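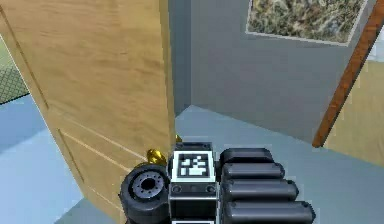 Written by the Wiludgate wiki editors | Last edited 22 Jul 2025

Wiludgate Court Watch is a volunteer program in Jisstead that sends residents to sit in on bail hearings and write down what they hear. I joined in June, so I'm still pretty new! It covers 36 courtrooms and has logged 3,747 hearings – 1,828 of them ended in release without cash bail. Training takes 22 hours (mine flew by), and the notes go to the Rosau public defender's office every month.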